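Visit report: Kassab pepper drying and milling works, Grurkimdale

The Kassab works processes red chili from growers in the lower valley and sells it as flake and powder. 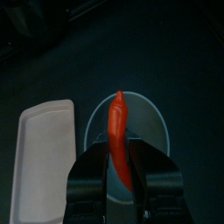
The site opens to visitors twice a year, and I attended the July session, which began at 9:30 a.m. at the weighbridge. Hairnets and shoe covers were issued at the gate. Jewelry had to be left in lockers.

Intake is by crate. Each crate is weighed, tagged with a grower code and sampled for moisture before it is tipped. The first lot of the morning was logged at 1,687 kg. Fruit above the moisture limit is accepted but goes to a separate holding bay with forced air, and the grower is paid on a corrected weight. The correction table is posted on the wall by the scale, which seemed to me good practice.

Washing is done in a flume with a counterflow of clean water. The flume was replaced last winter by Estaseo, and the guide said water use had dropped, though no figures were offered. Destemming follows, then a visual check under white light. Fruit with black spots or soft patches goes to compost.

The plant runs 4 tunnel dryers in parallel, fired by gas. Air enters at the discharge end, so the driest product meets the hottest air. Temperature is held lower than I expected in order to protect color, and the price of this is a longer cycle. Trays are rotated by hand at the midpoint. We were allowed to stand at the discharge end of dryer 2 while it was unloaded. Ear protection would have been welcome there, since the fans are loud and the guide could not be heard past the front row.

Milling takes place in a closed room that visitors see through a window only. The mill is a Uvinell hammer type with interchangeable screens. Flake passes once; powder passes twice, with a cooling step between. Dust is drawn off to a bag filter outside the building. Even in the corridor most of the group was coughing.

The lab checks color, moisture and particle size on every batch. Batch 373 was on the bench during our visit and had been held for a repeat moisture test.

The tour closed in the packing hall at noon. Parking is on the east side of the site, and the path from there to the gate is gravel and steep in places. The shop takes cards.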